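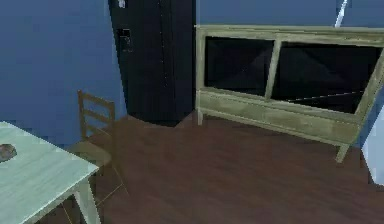

Snædís Eskildsen wanted to know if her handwriting would rule her out, and whether it was okay that she hadn't mailed a real letter since college. No and yes! I've had a few emails along those lines since I first mentioned this, so let me lay the whole thing out properly.

I'm looking for letter writers. The Trikthorpe to Plerkville Post is starting a second round, and I need people in both towns who'd like to be paired with a stranger and write to them, on paper, for thirteen weeks. Last time we sent 548 letters between us (I kept a tally on the back of the pantry door, and yes, I'm proud of it). Some pairs wrote about their gardens, one pair argued about soup for a month, and I got pages and pages on the history of a bus route I've never been on and now feel very strongly about.

What you'd be doing

You write one letter a week to your partner. A page is plenty. Postcards count if you fill them up, but please don't send a postcard every single week, your partner will feel shortchanged. I match people by hand from the short form, mostly on gut feeling, so tell me odd things about yourself – what you read on the toilet, what you'd never eat again, that kind of thing is much more use to me than your job title.

You pay for your own stamps. If that's a problem, just say so in your note and I'll send you a roll, no questions.

I'd also like three people to help me with a small booklet at the end. Benedita Cordeiro is doing the layout again, and we'll only print bits of letters when both writers have said yes in writing. Helpers should be fine with typing up other people's handwriting, including mine, which is bad.
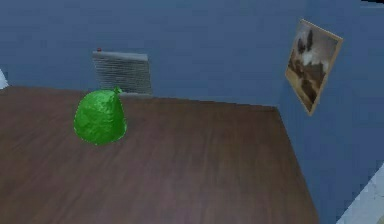
Who can join

Anyone over eighteen with a mailing address in Trikthorpe or Plerkville. A borrowed address is fine if you check it every week. You don't need to have done the first round, and if you did, you'll get somebody new. Couples and roommates are welcome but you each get your own partner and you each write your own letters (we tried joint letters, one person always ends up doing it).

Large print, typed letters, letters dictated to a friend, all good. Put it on the form so I can pair you with someone who'll be happy with it.

How to sign up

Send me a note by Feb 13, 2021, with your name, mailing address and those odd facts. Drop it in the box at the Huvden bookstore or use the form on this page. I'll write back to everybody, by mail of course, so give it two weeks before you start worrying.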